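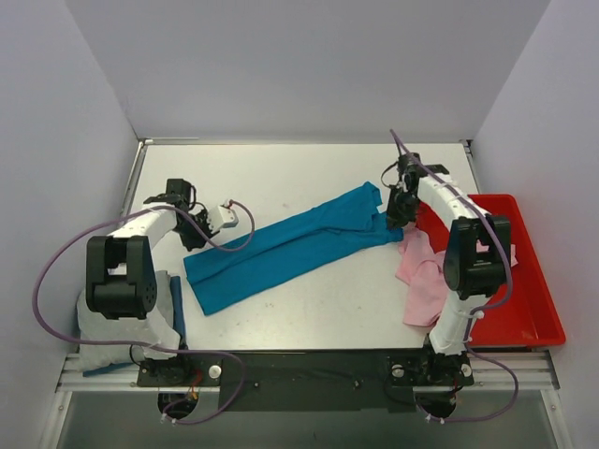 Dorothy Dobson wrote to me that she would not pay for a folding machine until it can manage her husband's work trousers, and she asked if the Lightfoot kit is any better than a patient teenager. My answer is that it depends how you give it the laundry.

The Lightfoot is a two-arm folding kit sold by Skesance. It costs $2,045 with the table frame, and I have had it on trial since March. These are the habits which helped me most.

Lay long pieces on the diagonal. My table is not deep, and a long piece placed straight leaves the arms very little room to turn.

Smooth the cloth with your palm before you press start. Deep creases confuse the grippers, and they may pinch two layers where you wanted one.

Choose a colour that is different from the table top. Blue and red items went well for me. White pillowcases on a white table were the worst, and I now fold these by hand.

Keep the bin on the right and the finished pile on the left, or the opposite, but do not change it in the middle of a load.

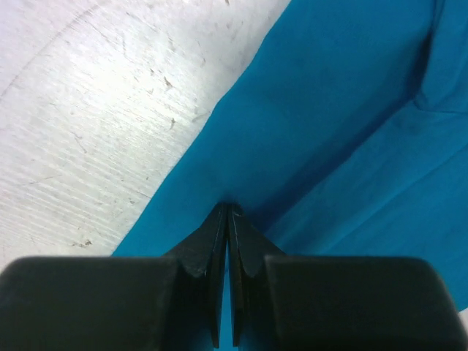
Thick hems need the slow setting. On the normal speed the fingers close a bit early and the hem slips out - on slow it is boring to watch, but I had far fewer second tries. The manual recommends loads of up to 21 pieces. I stay at 12, so I can still correct the pile before it leans.

Wipe the table with a damp cloth and let it dry fully. Crumbs and lint catch under thin fabric and make small bumps.

Check the cable ties once a month. Skesance will send new ones free of charge if you ask, and Urszula Nowicki at their service desk answered me the same afternoon.

For Dorothy's trousers: empty the pockets, close the zipper, put one leg on the other, and use slow. I would rent the kit in December, when the flannel comes out, before I would buy it.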